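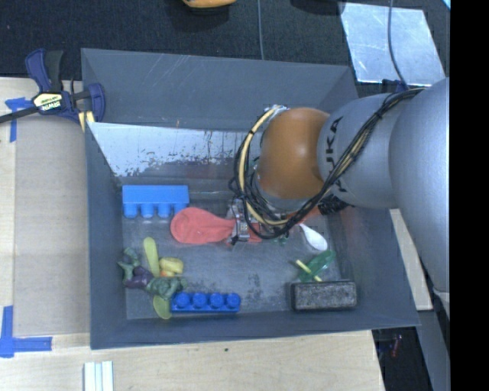 My cousin asked me if you could just dump the whole toy bin on the bed and start from there, and a reader wrote in last month wanting to know the very same thing. Do you have to take toys out one at a time? Isn't that slow?

Well, I've tried it both ways, and I have opinions!

I'm going to tell you how sorting works, because sorting is a real skill (grown-ups do it at the post office and the grocery store and the recycling center), and a mixed-up toy bin is one of the best places to practice it.

First, why do bins get mixed up at all?

Think about what happens when you toss things in at the end of the day. Big things land on top of little things. Then the bin gets bumped, or you dig around in it for the one block you want, and the little things slide down through the gaps. Do that for a week and the small stuff ends up underneath. You can try this with cereal! Put big pieces and small pieces in a jar with a lid, shake it gently, and watch where the crumbs go. They sink. The big pieces end up higher.

If your bin has slanted sides, something else happens too. Round toys roll down the slope and collect on the flat part. Flat toys might get stuck partway.

What is a sorting rule?

A sorting rule is a question you ask about every toy. "Is it blue?" is a sorting rule. "Is it a building block?" is another one. You ask your question, and the toy goes in the yes pile or the no pile.

Now, blue isn't always just blue. There's a bright light-blue block in with my toys up at the top, and a long skinny one that's a much darker royal blue, with four round studs in a row. Do they go together? If your rule is "blocks," then yes, easy. If your rule is "same color," you have to decide how picky you want to be. I put them together. My cousin says light blue and dark blue are different colors and that's that. We're both allowed!

Studs, by the way, are the round bumps on a building block. They're what the next block grabs onto. When I was little I called them buttons.

Which rule is best?

It depends on what you want to do later. If you build a lot, sort by kind of toy, so the blocks are all in one spot. If you make pictures or patterns, sort by color. At school we had a set of drawers made by Hedlund that went by size, and I never could find anything in them, but my friend loved it.

I use 2 boxes to start. One is for blocks and one is for everything else. That's it. People get stuck because they set out six boxes right away, and then they stand there holding a squishy toy and wondering if it's an animal or a ball or what. Start with two. You can split a box up later when it gets too full.

So, dump it or don't?

If the bin is small, dump it, sure. Put a sheet down first. Then when you're done you pick up the corners and all the tiny bits slide into the middle.

If the bin is big, I pick from the top. Each time you take something out, you can see a bit more of what's under it. And grabbing is trickier than it sounds! A hard block has flat sides, so you can pinch it and it stays the same shape. A soft toy squashes when you squeeze it, so it's better to get hold of the narrowest part. Try picking up a sock with two fingers and then a block with two fingers. Feel the difference?

Something to try

Get a timer. Sort your bin once by color and write down how long it took. Mix it all up again, then sort by kind. Which one was faster? I did this last July with my whole Purkonden block tub, which says 980 pieces on the lid, and color won by a mile. It took me all afternoon and I missed dinner, so maybe use a smaller tub than I did.

Words to know

Sort: to put things in groups.
Rule: the question you use to decide which group.
Stud: a round bump on a building block.
Slope: a side that slants.

Next time I'm going to do string and how to get knots out of it.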